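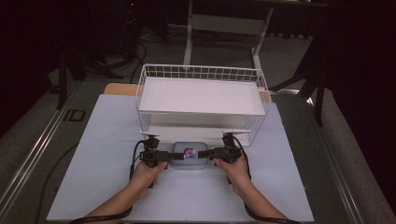 Packing Bench Inspection – Baskets, Boards and Small Containers

Site: Plilolville, bench 9
Inspector: Zuleica Rocha
Date: 13/05/2023

1. Wire basket, white
Rim free of sharp or lifted wire ends: PASS
Welds at corners: PASS
Coating: MONITOR
Comment: Coating worn at two corners. No bare metal yet. Recheck in October.

2. Basket insert panel
Sits flat, no rocking: PASS
Edges smooth to bare hand: PASS
Comment: Panel lifts out for cleaning. Residue found on the underside – wiped down during inspection.

3. Light blue work board
Surface free of cuts and gouges: PASS
Board does not slide under side load: FAIL
Comment: Moved up to 19 mm when pushed from the left. Grip pads on the underside are worn smooth. Replace all pads, not only the left pair.

4. Small lidded containers
Lid closes fully on all corners: PASS
Plastic free of cracks: FAIL
Comment: 58 checked, 3 rejected for hairline cracks near the lid. Rejects marked and removed. Containers with items inside were checked closed and will need a second look when emptied.

5. Table and side rails
Rail fasteners tight: PASS
Rail ends deburred: PASS
Table level: PASS
Comment: One fastener on the right rail took a quarter turn. No play afterward.

6. Cables at the bench
Insulation intact: PASS
Slack kept clear of basket and lids: PASS
Comment: None.

Open actions
Grip pads, item 3 – order through Staketa. Bench may be used for light packing until they are fitted.
Replacement containers, item 4 – draw from stores.
Coating, item 1 – no action before recheck.

Signed: Z. Rocha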